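Small Baskets, Gallery Page 17: The Round One With the Gray Rim

Welcome back to the basket pages! One picture this time and a whole lot of talking underneath it, so get a coffee. 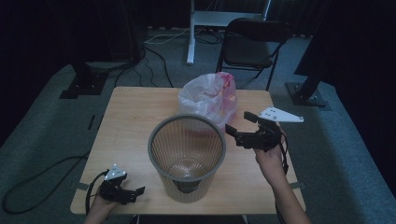

Round plastic wastebasket, gray rim, ribbed see-through sides, with a crumpled white bag standing behind it.

I have wanted to do a page on the ribbed ones for ages. They're the baskets you stop seeing after a week, they go under a desk or next to a sink and that's the last thought you give them, and then one day you put one up on a table at eye level and think, well, look at you. It's a pretty thing! The ribs run straight up and down all the way around, and you can look through the side and see the darker base sitting at the bottom. I like that a lot more than I expected to. I've been a solid-color person my whole basket life (regulars will remember the long green page, sorry about that).

And then there's the bag. White plastic, red and pink printing, all rumpled up, but with its mouth open toward the ceiling. I love a bag that stands. Most of mine flop over the second I let go of them, and the stiff crinkly ones are the only ones with any backbone.

For the people who only come here for the bag talk, and I know who you are, let's get into it.

Shopping bags as liners

I grew up with one fat drawer of saved bags and I still have that drawer, just in a different kitchen. We never bought small liners. My mother would have laughed you out of the house. You came home, you emptied the bag, you checked it for holes by blowing into it like a balloon, and it went in the drawer. When my friend Catalina Ulloa and I set up our first apartment together she bought a roll of proper little liners with a drawstring and I felt like I'd moved into a hotel.

I've gone back and forth since. Right now I'm on saved bags for every small basket in the house and a real roll for the kitchen can, and that works for me. The trouble with a shopping bag in a round basket is the handles. You've got a rectangle trying to be a circle, so there's always extra on two sides and not enough on the other two. If the basket is on the small side you can pull one handle over the rim, go around, and pull the other one over, and it'll hold until somebody throws in something heavy like an apple core with half the apple still on it.

If it's loose, twist the extra into a little knot on the outside, under the rim. I used to use a rubber band and then I got tired of hunting for the rubber band every time the bag came out. The knot looks a bit like an ear. My nephew draws faces on ours.

How I put a bag in, in case you want to fight me about it

Open the bag all the way first. Put your fist in and push the corners out, both of them.

Lower it in so the bottom of the bag touches the bottom of the basket. If it hangs up in the air, the first wad of paper will drag the whole thing down inside and you'll be fishing for the edges.

Run your hand around the inside to get the air out from under. With see-through sides you can watch this happening, a nice point in favor of the ribbed kind.

Fold over the rim. Far side first, then the side closest to you. I do it standing up with the basket on a table, my back thanks me, and Catalina says that's disgusting and that baskets belong on the floor. Wipe the table afterward if you're a Catalina.

Knot if needed. Done!

I've timed myself at this (of course I have) and the basket on the table wins over the basket on the floor by a mile. On the floor it skates away from you on tile, and on carpet you end up kneeling.

See-through or solid?

The eternal question. I did a little poll in August and got 70 answers, far more than I ever get on anything, and you were split nearly down the middle. The see-through people like knowing when it's full. The solid people don't want to look at their own trash, and I get it, I do. A clear basket with a week of tissues in it during cold season isn't much of a decoration.

My own position has moved. For an office or a craft room I now say see-through, all day long. It's mostly paper and thread and bits of tape in there, and you can spot the thing you threw out by accident without tipping the whole mess onto the rug. I've rescued a seam ripper, a check and one earring that way. For a bathroom, solid, with a lid, please, I'm begging you.

Ribs do split the difference a little. They break up whatever's behind them, so you get the general idea of how full it is without reading every receipt.

Cleaning the ribs

Dust gets in the grooves on the outside. An old toothbrush and dish soap, top to bottom, following the lines. Don't go around and around, I did that the first time and just pushed gray fuzz from one groove to the next. Rinse it in the tub and leave it upside down on a towel. The rim traps water underneath on some of them, so give it a shake or you'll get a surprise puddle down your sock.

Stickers! Store stickers on ribbed plastic are the devil. They only touch the high parts, so they tear into stripes when you pull. Cooking oil on a paper towel, leave it while you watch something, then wipe. Facundo Yáñez wrote in to say he uses a hair dryer on low and I tried it and it's faster, but my basket got soft and scary-looking near the rim and I chickened out.

Where the bags live

Three places in my house, and only one of them is good.

The drawer, see above. It's jammed. You open it and it breathes at you.

The bag of bags, hanging on the pantry doorknob. Everybody has one of these. It's fine until it gets so fat the door won't shut.

The bottom of the basket itself, and this is the good one. Fold a few spares flat and put them under the liner, then when you lift out the full one the next one is right there. The only catch with a see-through basket is that you can see your stash, and if the bags are bright ones it looks like there's something in there. I've decided I don't mind. A bit of red and pink at the bottom is cheerful.

I tried the thing where you fold each bag into a tiny triangle, too. I did it for one entire evening with a podcast on and felt wonderful, and then I never did it again, and when I needed a bag I had to unfold a triangle with wet hands.

A few notes from the mail

Elba Daza asks if a round basket or a square one is better for a tight spot next to a desk. Square holds more for the same footprint and sits flat against the wall. Round is kinder to your shins. I've had both next to the same desk and I went back to round after one bruise too many.

Fionnuala McGrath wants me to know that she lines hers with a folded newspaper and no bag at all and has done so forever. Then she carries the basket out and tips it. I admire this and I've tried it, and I had to wash the basket twice in one week, but I also eat oranges at my desk and she probably doesn't.

Delia Núñez asked for a page on wire mesh baskets. It's coming! I have two of them and one is bent, so give me a while. If you've got a mesh one with a decent foot on it, one that doesn't scratch the floor, please write and tell me where you found it, because mine has left a ring on the boards that I've covered with a plant.

And to the person who signed off only as "Purncombe": no, I don't think you need 2,000 liners, even at that price. I did the sum for my own house at one bag a week in each basket and I'd be leaving them to somebody in my will.

House rules for sending things in

Small baskets only, desk or bathroom size. Kitchen cans have plenty of pages of their own elsewhere and I can't keep up as it is. Old ones are very welcome, cracked ones too, and I have a real soft spot for anything with a rolled rim. Tell me what room it's for and what you line it with, even if the answer is nothing. If it's got a bag next to it or in it, all the better, and I'd love more printed ones, the plain white are lovely but I've got a lot of those already.

Please don't send me the baskets themselves. I know I've said it before. There were 40 at last count, they're stacked in the hall closet, and when you pull one out from the middle of the stack the rest make a noise like a goose.

Comments

Catalina: For the record I said the table thing was disgusting ONE time. Pretty basket though. I'd put it in the sewing corner.

Facundo Y.: Low heat and keep the dryer moving! You held it still, didn't you.

Reply: I held it still.

Elba: Went round. Shins are happy. The knot trick works but mine slips down when the bag is the thin kind, so I've gone back to a rubber band and I leave it on the rim between bags.

Reply: Leaving it on the rim! All those years of hunting through drawers and I never thought of it. Stealing this.

Delia N.: Still waiting on mesh, no pressure. Is the crinkly kind of bag louder at night? Our bathroom is right by the bedroom and I'm thinking about the cat.

Reply: So much louder. Get the soft kind for the bathroom and save the crinkly ones for the desk.

Previous page: The Long Green Page
Next page: Wire mesh (when I get to it)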